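Start | Produkte | Service | Presse | Karriere | Kontakt

29. September 2019 – Von Attila Erdős, Technische Kommunikation

Pruvwood meldet Fehler in der Flächenerkennung des Handhabungssystems Mok

Prindusitz. Der Anlagenbauer Pruvwood informiert Betreiber des Handhabungssystems Mok über einen Fehler in der Auswertesoftware der Handgelenkkamera. Betroffen sind Anlagen mit dem Softwarestand 6, die flache Teile von hellen, fugenbehafteten Auflagen aufnehmen. Unter bestimmten Lichtbedingungen kann die Steuerung eine leere Auflage als belegt werten und eine Greifbewegung einleiten. Personen kamen nicht zu Schaden. In einem Fall wurde ein Greifer beschädigt.

Der Fehler trat im Werk Prindusitz während eines Dauerlaufs über 24 Stunden auf. Die Steuerung gab zweimal eine Greifposition aus, obwohl kein Werkstück zugeführt worden war. Beim ersten Mal stoppte die Kraftüberwachung den Arm vor dem Aufsetzen. Beim zweiten Mal setzte der Greifer mit 75 Prozent der eingestellten Verfahrgeschwindigkeit auf, wobei ein Finger verbogen wurde. Die Anlage ging anschließend in den sicheren Halt. Der Schutzzaun war in beiden Fällen geschlossen.

Die Auswertung sucht nach geraden Kanten und bildet aus zwei annähernd parallelen Linien eine Teilekontur. Fugen zwischen benachbarten Platten erfüllen dieses Kriterium, sobald sie schräg durch das Bildfeld laufen und der Abstand im Toleranzbereich eines Werkstücks liegt. Die vorgesehene Gegenprüfung vergleicht die Helligkeit innerhalb und außerhalb der Kontur. Weiche Reflexe auf der Mittelfläche können diesen Vergleich verfälschen.

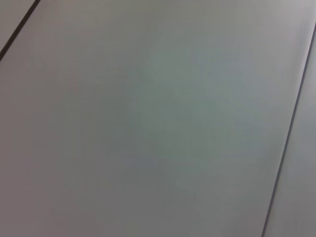
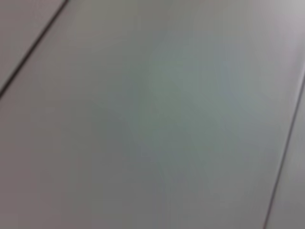

Graue Auflage aus Sicht der Handgelenkkamera: zwei dunkle Fugen, dazwischen die breite Mittelfläche mit einem helleren, leicht grünlichen Bereich.

Ein zusätzlicher Faktor ist die Bildschärfe. Der Softwarestand 6 verwirft unscharfe Aufnahmen erst, wenn im gesamten Bild keine Kante mit ausreichendem Kontrast vorliegt. Eine einzelne dunkle Linie genügt somit, um die Aufnahme für die weitere Verarbeitung freizugeben. Der Schwellwert war für strukturierte Werkstücke ausgelegt und wurde bei der Freigabe für glatte Auflagen nicht angepasst.

„Die Sicherheitsfunktionen der Steuerung haben angesprochen, die Bildauswertung hätte den Greifbefehl jedoch nicht ausgeben dürfen“, erklärt Attila Erdős. „Bis zur Korrektur empfehlen wir, die Belegung der Auflage über ein zweites Signal abzusichern.“

Pruvwood fordert die Betreiber auf, folgende Maßnahmen umzusetzen. Die automatische Greiffreigabe ist zu deaktivieren, sofern kein separater Belegungssensor angeschlossen ist. Die Grenzwerte der Kraftüberwachung sind auf die Werkseinstellung zurückzusetzen. Nach jedem Fehlgriff sind Greiferfinger und Kamerahalterung auf Verformung zu prüfen; die Referenzfahrt darf erst danach erfolgen. Anlagen ohne Handgelenkkamera sind nicht betroffen.

Ein korrigierter Softwarestand wird im Oktober bereitgestellt. Er hinterlegt die Fugenlage der leeren Auflage bei der Einrichtung und schließt diese Linien von der Konturbildung aus. Die Schärfeprüfung erfolgt künftig abschnittsweise. Für das Aufspielen ist ein Anlagenstillstand erforderlich – die Einrichtung der Auflage muss im Anschluss wiederholt werden. Betreiber mit der Fernwartung Prarnance erhalten das Paket über den bestehenden Zugang, alle übrigen über den Service in Prindusitz.

Weitere Meldungen
Mok: Hinweise zum Tausch der Greiferfinger
Prarnance: Geänderte Zugangsdaten für die Fernwartung
Pruvwood erweitert Prüffeld in Prindusitz
Wartungsplan für Kamerahalterungen aktualisiert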